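Jelamgate Community Boards > Workshop and Storage > Bins, shelves, benches
Topic: Flat gray bins for short bar stock, or back to racks?
17 replies, showing the last page

rloureiro wrote:
We're redoing the stock corner at Vitow over the next couple of weeks and I'd like to settle the short pieces first. Anything over a yard stays on the wall. The short bars and blocks have been living in a drawer and the drawer runners are shot. I was going to buy open rectangular bins and set them on the bench. Does anyone do this and regret it?

Girish C. wrote:
We did it for two years and went back to a rack. Open bins fill up. Somebody drops in an offcut, then somebody else drops in a bag of screws, and by May you're digging. A rack with dividers cost us 200 dollars and I haven't touched it.

muzeyyen_y wrote:
I disagree with Girish on this one. A rack is fine if every piece is the same length. Ours aren't. Short ones slide to the back of the slot and you need a hook to get them out. With a bin you look down and see it.

Girish C. wrote:
You see the top layer.

muzeyyen_y wrote:
So keep it to one layer. That's the whole rule. If a piece has to go on top of another piece, start a second bin.

algirdas_v wrote:
One layer works here too. I'd add that you want a flat floor in the bin. The Abubakar ones we had first were ribbed on the inside and small blocks tipped over the ribs. Look inside before you order.

rloureiro wrote:
Good point on the ribs, I hadn't looked. What about the bench under it? Ours is a light wood top and I'd like to keep it decent.

algirdas_v wrote:
Rubber mat, or felt on the bottom of the bin. Grit gets under there either way. Lift it and wipe now and then.

Elba Q. wrote:
Gray bin on a light wood top is what we have at Hakbridge. Reddish-brown bars and a dark green block on the bin floor, with nothing stacked in the part you can see:

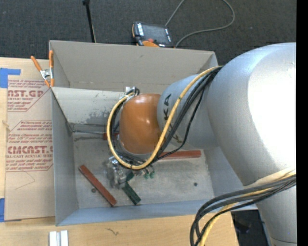

Last edited by Elba Q. on 25 January 2025

Reddish-brown on gray is easy to pick out. Dark green is a little harder under our lights but still fine. I wouldn't get black bins for this.

Girish C. wrote:
The bars are lying every which way though. One is on the diagonal and another is nearly flat across. That's what I mean about bins. In a rack they'd be parallel and you'd get twice as many in.

Elba Q. wrote:
We don't need twice as many in. If I lined them up tight I'd have to pry one out with a fingernail. A bit of space around each one is easier.

muzeyyen_y wrote:
Agree with Elba. Space for fingers is worth more than capacity with pieces that size.

Girish C. wrote:
Fine for a handful. I have 203 short pieces on my list and I'm not giving up a whole bench to them.

algirdas_v wrote:
At that number I'd use the rack as well. Rui, how many do you have?

rloureiro wrote:
Nowhere near that. Most of it is the same few sizes. I think I'll get 5 bins, gray, flat inside, and leave the drawer for the junk. If they fill up I'll look at what Girish bought.

Girish C. wrote:
I'll send you the part number for the dividers anyway. Measure your longest bar corner to corner before you pick a bin size.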